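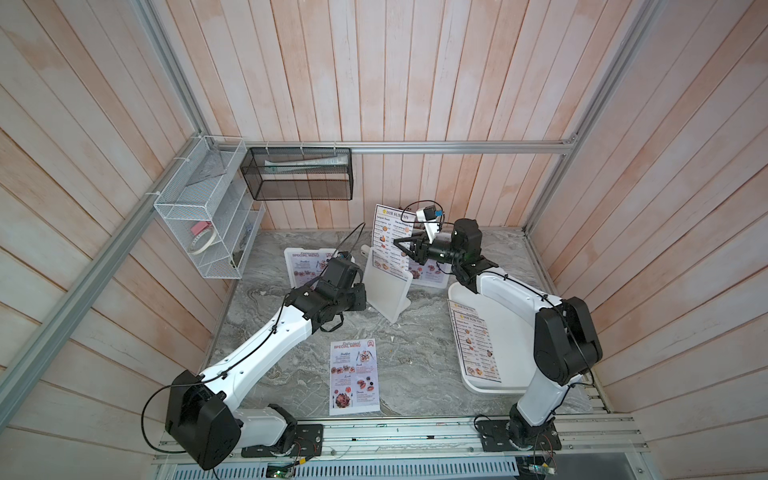
How do you get a grease stain out of marble?

Draw it out with a poultice. Mix baking soda and water to the thickness of peanut butter, spread it a quarter inch thick over the stain, cover with plastic wrap and tape the edges. Leave it for 24 hours, take off the plastic, and let the paste dry fully before lifting it with a plastic scraper. Old stains may need up to 5 rounds.

Print this page
E-mail this page

Stains and etches are different faults. A stain is darker than the stone around it and sits below the surface. An etch is a dull, pale mark left by acid, such as lemon juice, vinegar, wine or tomato. Poultices do nothing for etches.

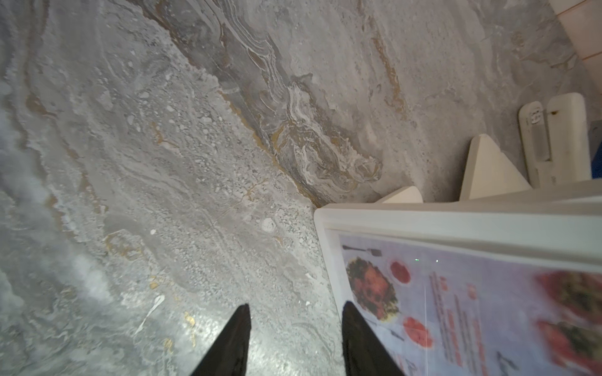 On a heavily veined stone, an etch is easy to miss from above. Crouch and look across the surface toward a window. The dull spot will show against the polish.

Light etches on polished marble can be treated with marble polishing powder, a damp felt pad and firm small circles. Rinse twice. Honed marble should not be polished this way, as it will leave a shiny patch. Deep etches need regrinding. Start no coarser than 1,000 grit if you do it by hand, and try a hidden corner first.

Daily cleaning
Use warm water with a few drops of plain dish soap. Wipe, rinse with a clean cloth, dry. Do not use vinegar, bathroom descaler or scouring powder.

Laminated sheets, place mats and menus left on stone trap spills underneath. Lift them at the end of the day and dry both sides. 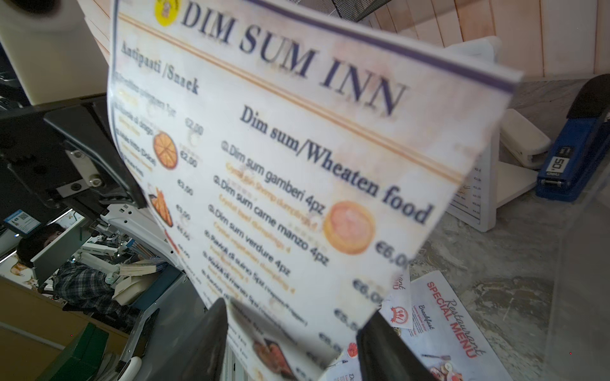 Sealing
Put a teaspoon of water on the surface and wait 15 minutes. If the stone darkens, it is due for sealer. Wipe on a thin coat, wait the time given on the can, and buff off all of the excess. Sealer slows stains. It does not prevent etching.

Page checked by Ruth Horrocks, March 5, 2021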